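**Vovham** — a baked strawberry pudding from the Gudeta valley, eaten warm or cold. Sometimes called *strawberry bread*, wich is wrong, there's no yeast in it.

## Origin

Unclear. Oldest written recipe is in a household book kept at Sumer, copied out by Cadi Bellis. Calls for stale crumbs, 2 eggs, honey. Sugar came later. Hitine, the next town over, claims it too and leaves out the eggs.

## Preparation

Berries halved, left in sugar until they give up juice. Crumbs stirred in, then eggs. Baked at 200 °C in a shallow dish until the edges go dark. Older cooks used the bread oven after the loaves came out — slower, softer middle.

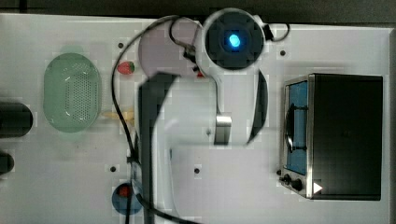 Small countertop ovens run hot near the top, so most modern recipes say lower shelf and a loose cover of foil. Keeps around 3 days in the cold.

## Variants

- Hitine style: no eggs, more crumb, sliced
- Winter vovham: dried berries soaked overnight
- With rhubarb, disputed. Nathalie Meijer lists it as a seperate dish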